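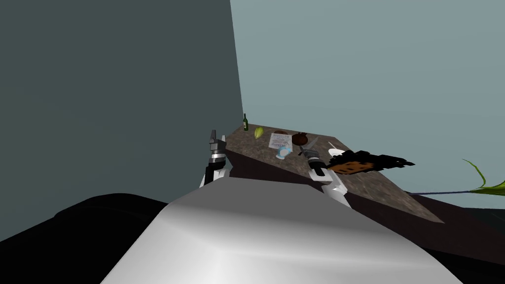 Home | Lettings | Advice | Checklists | Contact

Filed under: Landlords > Kitchens

Holiday let kitchen safety checklist, with comments

Trokwood flat, checked August 9, 2024 by Shoshana Tran. Replies from Tatsuya Kamata.

1. Smoke and heat alarms
Heat alarm sounds on test. The Trolik leaflet claims it "never needs attention". I would still press the button at every changeover.
TK: Agreed, added to the cleaners' sheet.

2. Worktop
No lifting at the joints. The sealant behind the tap was redone in December and is already going black. I was told it was mould-proof. Fail.
TK: Begay will redo it free. We'll see.

3. Knives
Pass on condition, but I don't believe guests read the "please put knives away" card. A big pointed blade wants a block or a sheath - a card does nothing. 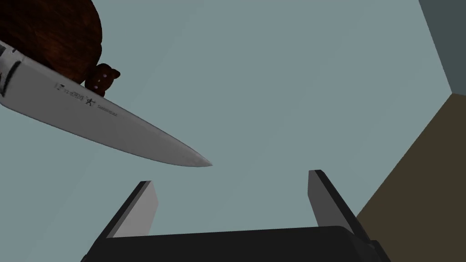 4. Fire blanket
Present, 5 paces from the hob. It was hung behind the door, so you'd have to shut the door to reach it. Fail until moved.
TK: Moved to the other wall.

5. Hot tap
Ran at 81 degrees on my thermometer. The Tondix valve is meant to stop this. Either it was never set or it doesn't work, and I'd like to see the fitter's note before I believe the first.
TK: No note found. Fitter booked.

6. Sockets
All tested. The one by the kettle is loose in the wall. "It's always been like that" is not a pass.

Related checklists
Stairs and handrails: 23 points to check
Balcony doors and window catches
Are plug-in gas alarms worth having?
Bathroom fans that don't do much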